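**Cemavus sets budget for mobile gripper units and simulated trials**

6 February 2025

Cemavus, the facilities services firm, has approved the purchase of four mobile gripper units for its office clearance and reset work. The order has been placed with Vandenberghe and is due for delivery in December. A two-year software licence from Vokow is included in the same budget.

The units will be used in the evenings to clear desks, move light items to storage and return equipment to its marked place. Cemavus currently does this work by hand at 36 client offices, and the first four sites will be chosen from those with level floors and lift access.

The budget was drawn up over the winter by Hannelore Frei, head of equipment planning. It has three parts: the units themselves, the licence, and 1619 hours of staff time for training, site surveys and supervision during the first year. Staff time was left out of an earlier draft and was added after a review by the operations team.

"The purchase price was the easy figure to get," said Frei. "We spent far longer on chargers, spare fingers, door widths and who covers a shift when a unit is away for repair. Those costs are now in the plan from the first month."

Each unit will be available on 364 days of the year, with one day set aside for a full service. Spare gripper fingers will be kept at the Utow depot, where two technicians will be trained to fit them. Larger repairs will go back to the supplier under a fixed-price agreement.

Before any unit is sent to a client, its tasks will be run in simulation. Cemavus has set a minimum of 260 simulated runs for each room layout, and a layout must finish 245 of them without a stop before a site visit is booked. Room models will include the furniture, wall finishes and desk equipment that the units have to work near.

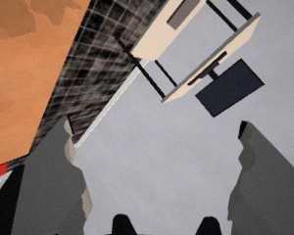
Olesia Shevchuk, who leads the simulation work, said the figures would be looked at again after the first two sites. "If a layout needs more runs, we will do more runs. The licence is not charged by the hour, so the only extra cost is our own time."

No jobs will be cut as a result of the order. Evening staff at the first four sites will be offered training as unit supervisors, paid at the existing team leader rate. Darlene Hawthorne, operations manager, will meet each team before the site surveys begin.

A decision on a second order will be made once the first units have completed six months of work. Money for that order has not been set aside, and Vandenberghe has agreed to hold its unit price until then.

Clients who would like their offices considered for a survey should speak to their Cemavus account manager. Floor plans and lift dimensions should be sent with the request.

**Press contact:** Benedikt Lüthi, Cemavus press office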